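Why Cloth Soaks Up Water

Spill a cup of water on a kitchen table and the water spreads into a puddle. Put the corner of a dry cloth into the puddle and the water starts to move into the cloth. Part of it even travels upward, against gravity. No pump is at work and no one is pulling on it. The force comes from the water and the threads.

What water is made of

Water is made of very small pieces called molecules. One drop holds more molecules than anyone could count in a lifetime. Water molecules pull on each other. Scientists call this pull cohesion. Cohesion is why a small drop on a waxed surface stays in a rounded bead instead of spreading out flat.

Water molecules also pull toward some other materials. This second pull is called adhesion. Glass, paper and cotton all attract water. Wax and most oils do not, and a drop placed on them stays mostly to itself.

How water climbs

When water touches a narrow space between two surfaces that attract it, adhesion draws the edge of the water along those surfaces. Cohesion then drags the rest of the water after it. The two pulls together move the water into the gap. This is called capillary action, from a Latin word that means "like a hair," because the first tubes used to study it were very thin.

The width of the gap matters. In a wide tube, water rises only a little. In a narrow tube it rises higher. If one tube is half as wide as another tube of the same kind, the water climbs twice as high. It stops when the weight of the lifted water balances the upward pull.

What is inside a cloth

A cloth is woven or knitted from yarn. Each piece of yarn is twisted from many thin fibers. Between the fibers are long, narrow gaps that work like tiny tubes. There are larger gaps too, between one yarn and the next. The small gaps pull water in and the large gaps give it a place to stay.

Many towels are covered with small loops of yarn. The loops add surface, and more surface means more fiber touching the water. A smooth tablecloth made from the same cotton holds less water than a looped towel of the same size.

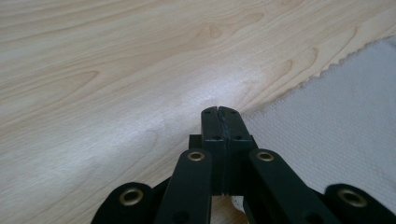 A white cloth with a textured surface, lying flat on a wooden tabletop.

Cotton fibers do one more thing. They take some water into the fiber itself and swell as they do so. Polyester fibers take in almost none. A polyester cloth can still soak up a spill if its fibers are very fine and packed close together, but in that case the water sits between the fibers and not inside them.

Wood also has narrow tubes. They carried water up the trunk when the tree was alive. Bare wood will soak up water slowly, and it soaks up more at a cut end, where the tubes are open. Varnish covers the openings, so a spill stays on top until it is wiped away.

Measuring it

You can find out how much water a cloth holds. You need a kitchen scale that reads in grams, a bowl, a dry cloth and 500 grams of water.

Weigh the dry cloth and write the number down. Put the cloth in the bowl of water and leave it for 6 minutes. Lift it out by one corner and hold it over the bowl until it stops dripping. Weigh it again. Subtract the first number from the second. The answer is the mass of the water in the cloth.

Suppose the dry cloth is 66 grams and the wet cloth is 219 grams. Then 219 − 66 = 153, and the cloth is holding 153 grams of water. One gram of water fills one milliliter, so this is also 153 milliliters.

Try the test again with a paper towel, an old T-shirt and a piece of felt. To compare them fairly, divide the mass of the water by the mass of the dry material. A heavy cloth may hold more water in total and still hold less for each gram of fabric.

Why some new towels do not work well

New towels are sometimes coated with a softener at the factory. The coating is a little like wax — water beads up on it. After several washes most of the coating is gone and the towel soaks up water faster. Adding fabric softener at home can put a similar coating back.

Words to know

Adhesion: the pull between water and a different material.
Capillary action: the movement of a liquid into narrow spaces.
Cohesion: the pull between water molecules.
Fiber: a long, thin strand that can be twisted into yarn.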